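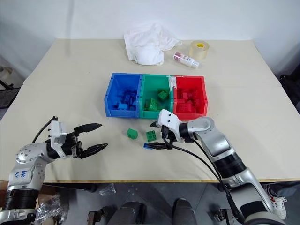 Building blocks sorted by color in open bins.

FOR IMMEDIATE RELEASE
June 2023

Parents' group asks for proof behind "school-ready" toy labels

MONTOYA – The Irnard Family Consumer League today called on toy sellers to stop printing school-readiness claims on packaging until they can show where those claims come from. The League's new report, "Ready for What?", looks at 251 toys and play kits sold for children ages 2 to 6, all of them carrying some promise about reading, math, focus or "brain growth."

The League wrote to the sellers of all 251 in April and asked one question: what is the evidence? Sellers of 90 of the products did not write back. Many of those who did sent marketing copy, in several cases the same sentences already printed on the box. Others sent studies of play in general and left it to the reader to work out what that had to do with a particular $40 kit.

"We read everything they sent us, including the footnotes," said Maxine Faulkner, who wrote the report. "A study saying children learn through play doesn't tell me your toy does anything a saucepan lid wouldn't. I would love to be shown the test where somebody checked. I've asked for it more than once."

The report spends a full chapter on the Celtevum Early Start program, a monthly subscription that promises children will enter kindergarten "a full step ahead." Celtevum told the League that the phrase is "aspirational" and rests on feedback from subscribers. It would not say how many subscribers were asked or what a step is. The League has asked again and will post any answer it gets.

Price is the other sore point. The League also surveyed 2,087 parents and guardians in Montoya and Drirkum, and the comments came back to the same worry over and over: that buying the cheaper version of a toy means letting a child fall behind. The report found no reason to think so in anything the sellers supplied.

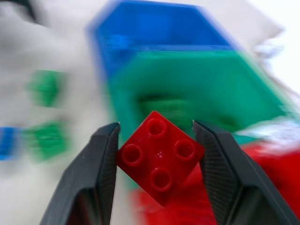
None of this is a case against toys. Plain bricks, crayons, balls and hand-me-down puzzles have been keeping children busy for a long time without a promise on the lid, and the League has no quarrel with a company that sells a toy as a toy. Its complaint is with the extra claim, and with the extra money charged for it.

Jucélia Conceição, a preschool teacher in Drirkum who reviewed the report before release, said she is asked for shopping advice at nearly every parent meeting.

"They want to know which brand," Conceição said. "I tell them I don't have one. Then they look at me as if I'm keeping it secret."

The League is asking sellers to publish the evidence for any learning claim in plain English, on a page a shopper can find, and to drop the claim if there isn't any. A voluntary industry pledge has been floated. The League has seen the draft, which sets no deadline and names no one to check it, and will not be signing on.

"Ready for What?" is free to read at the League's office in Montoya and can be requested by mail.

###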